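# Putting a quiet PC inside an old valve radio

Every shed in the country has a dead radio in it. Mine was a Gilmartin tabletop set, bought in January from a man in Ullville who swore it "just needed a fuse." It needed a fuse, a transformer, a speaker and a new nest of wiring to replace the one the mice had been using. I gave up on the fuse and put a computer in it.

This is how to do the same without ruining the cabinet, your marriage or a good motherboard. It took me four weekends. Budget six.

## What you'll want

- A radio cabinet that is already beyond saving. If it works, leave it alone or the collectors will find you.
- A mini-ITX board with the processor on it. A low-power one, please.
- A power supply that lives outside the case, like a laptop brick.
- A small solid-state drive.
- Brass standoffs, M3 screws, and twice as many of both as you think.
- One 50 mm fan.
- A sheet of aluminium, 3 mm thick or near enough.

## Gutting the radio

Unplug it. Leave it unplugged overnight as well, because the big capacitors in these things can hold a charge and have no sense of humour. If you don't know how to check and discharge them, take the set to someone who does. Mine went to Ghislain Girard, who fixes amplifiers and charged me a carton of beer.

Pull the knobs off first. They mostly come straight forward, though some have a tiny grub screw that will be full of grime. Then undo the bolts under the cabinet and slide the whole chassis out the back. Keep the dial glass, the knobs and the grille cloth. Vacuum everything else, then vacuum it again.

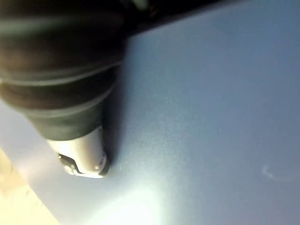 Measure the inside of the cabinet in three places, front, middle and back. Old cabinets are square in the same way that old houses are. Mine lost 4 mm between the back and the front, a fact I discovered with the tray already cut.

## Making the tray

1. Cut the aluminium to the smallest of your three measurements, less a couple of millimetres.
2. Lay the bare board on it and mark the four mounting holes with a fine felt pen.
3. Centre-punch, drill, and file off the burrs. Little curls of aluminium under a motherboard will end the project early.
4. Fit the standoffs and check that nothing on the underside of the board touches the tray.
5. Screw the tray down using the original chassis holes. No new holes in the cabinet – you may want to sell it one day to somebody even sillier.

## Air

Valves ran hot, so most radios have a vented back panel, and that does half your work. Mount the fan up high, blowing out, and leave a gap under the front for cool air to come in. Run it at low speed. At its full 3000 rpm mine sounded like a hairdryer in a biscuit tin.

Teodoro Quintero, who built one in a Plivach gramophone, skipped the fan altogether. His shuts itself down whenever anybody watches a long film. He calls this a feature.

## The power switch

The volume knob on these sets usually clicks on and off. Don't wire that old switch to anything. Replace it with a momentary push button behind the dial, run two thin wires to the power header on the board, and test it before you glue anything. Polarity doesn't matter for the switch, but it does for the dial light if you're swapping in an LED.

Put the back on last, and leave one screw out until you've found the one you dropped inside.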